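# Sosik Grip Bench — simulated gripper and camera comparison kit

Part of the Tratach simulation line. Maintained by Ama Sulemana, Livport office.

Sosik is a software kit for comparing parallel grippers and camera placements on a two-arm robot before any hardware is ordered. It loads a furnished home, places the robot in it, and runs the same set of reach and approach moves with each gripper model you select. Results are written to a plain table, one row per run.

## What is compared

- Finger geometry: length, taper, tip shape
- Wrist camera placement and how much of the view the gripper blocks
- Body camera height and tilt
- Controller settings: joint position, joint velocity, or tool position

The gripper meshes are low in polygon count on purpose. Contact is computed on a separate collision shape, so a faceted finger on screen does not mean a faceted contact surface. Wood grain, tile and fabric textures affect the camera output only.

## Camera views

Each run records a body view and a close view per arm. The body view is used to check arm posture and clearance to furniture. The close view is used to check approach to flat surfaces, where a finger or housing can hide the contact point — the most common reason for changing a mount.

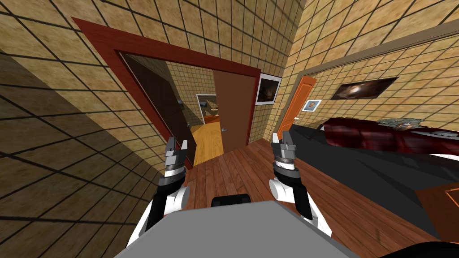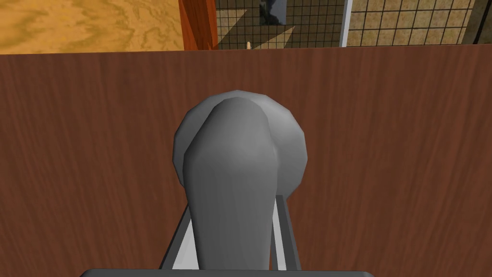
*Body view with both grippers raised (first) and close view of a gripper in front of a wooden panel (second). Both are rendered.*

## Specifications

| Item | Value |
|---|---|
| Gripper models included | 5 |
| Camera presets | 4 |
| Room layouts | 44 |
| Stored approach poses | 812 |
| Gripper type | Two-finger parallel |
| Output | Images, joint logs, contact log |

Custom grippers can be added if they come with a visual mesh, a collision mesh and a joint limit file. Units are meters and radians. Meshes exported in millimeters will load, but the gripper will be far too large and the run stops at the first collision check.

## Known limits

Soft fingertips are treated as rigid. Suction tools are not supported. Camera noise is off by default; turn it on before comparing detection results between presets. Mirrors render correctly in the body view but slow it down, so use the Fontana layout pack (no mirrors) for timing tests.

## Ordering

Sosik is licensed per workstation. The Fontana pack is sold separately. The next mesh update is planned for January and will be free to current license holders.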